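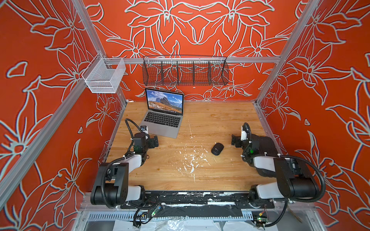

White-outlined lily-like flowers on orange-red, with a couple of empty wire baskets.

I own 57 bottles of nail polish, and I would like to say a kind word for using up the old ones before buying the new. My sister thinks this is stinginess dressed up as wisdom (she may be right, she usually is), but hear me out.

Every August the fall colors start creeping onto the shelves at Bultow, the little beauty store at the end of our main street, and every August I go in for cotton pads and come home with a plum. I have so many plums! I lined them up on the windowsill one Friday evening and could tell maybe two of them apart, and one of those had gone thick as molasses.

So last year I made myself a rule. I had to finish a bottle, really finish it, down to where the brush scrapes the glass, before another could come into the house. It took me months to get through a brick red from Tirkia that I had loved for one wedding and then forgotten. And do you know, I grew fond of it all over again. I learned that it wanted two thin coats and a good 15 minutes between them, and that it looked far better on short nails than it ever did on my long ones. You don't get to know a color like that when you wear it once and toss it back in the drawer.

I'm not against treats, heaven knows. A new bottle on a gray day is a lovely small thing, and I won't scold anyone for it. I only think we've been talked into believing that a color goes stale when the season changes, and polish lasts a good deal longer than that if you wipe the neck and close the cap tight. My brick red is still going, by the way, and I'm wearing it right through spring.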